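Section 4: Caring for Trimmed Garments in the Bekari Washer

Use the Sport program for shorts, shirts and other light items with contrast trim. The program runs at a low spin speed so that narrow trim does not pull or pucker.

1. Close all zippers and tie any drawstrings.
2. Turn printed items inside out. Items with sewn trim can stay right side out.
3. Load the drum no more than half full.
4. Add detergent to the left drawer only. Do not use fabric softener with this program.
5. Turn the dial to Sport and press Start. The display shows 22 minutes.
6. When the door light goes off, wait for the click and open the door.

Note: If the display shows code 324, the drain filter needs cleaning. See Section 12.

CAUTION: Do not add bleach to this program - it can discolor light trim and damage the door seal.

Drying and folding

Hang items by the waistband or hem, away from direct heat. If you use the Mellormont drying rack, leave one empty rail between garments.

7. Lay the dry garment on a clean, flat surface.
8. Smooth the fabric outward from the center with your palm.
9. Fold along the length first, then across. Keep the trim lines flat.

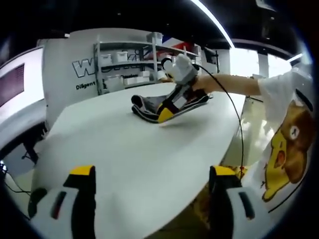 Figure 4. Dark fabric with white trim, folded on a white table.

10. Store folded items on a shelf. Do not stack heavy items on top.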